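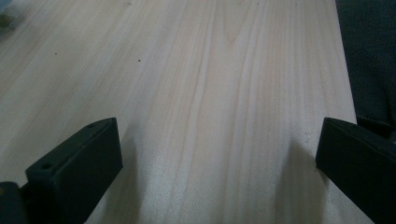

Fragen zur Pflege des Handgreifers Pinto, Stand 20.5.25

## Wie oft muss ich die Greiferfinger prüfen?

Nach 400 Greifvorgängen oder beim Schichtwechsel, je nachdem, was zuerst eintritt. Der Zähler steht im Menü unter „Wartung“. Am Gerät in Mestbridge stand er bei der letzten Durchsicht auf 3.296.

## Womit reinige ich die Finger?

Mit einem trockenen, fusselfreien Tuch. Kein Aceton, kein Bremsenreiniger, der Kunststoff wird davon spröde. Holzstaub in den Schraubenlöchern mit einem weichen Pinsel entfernen. Druckluft bitte nicht verwenden, sie bläst den Staub in die Führung.

## Die Finger schließen nicht mehr parallel. Was tun?

1. Greifer ausschalten und Akku abnehmen.
2. Schrauben an beiden Fingern eine halbe Umdrehung lösen.
3. Finger von Hand zusammenschieben, bis die Flächen anliegen.
4. Schrauben wechselweise anziehen.
5. Nullpunkt neu setzen.

Bleibt ein Spalt, ist meist die Aufnahme verzogen und muss getauscht werden.

## Auf welcher Unterlage setze ich den Nullpunkt?

Ein glattes, gehobeltes Brett reicht. Es muss eben liegen und darf nicht kippeln. Metallplatten sind ungeeignet, die Fingerkanten nutzen sich darauf schneller ab.

## Kann ich einen Finger einzeln tauschen?

Ja, aber danach beide neu ausrichten. Ersatzfinger liegen bei Moltstead im Lager, die Lieferung dauert ungefähr 12 Tage.

## Passen die Finger vom Skarari?

Nein. Der Lochabstand beträgt dort 22 mm und passt nicht zur Aufnahme.

## Wer hilft weiter?

Sepehr Asadi, Werkstatt Mestbridge. Bitte Seriennummer und Zählerstand angeben.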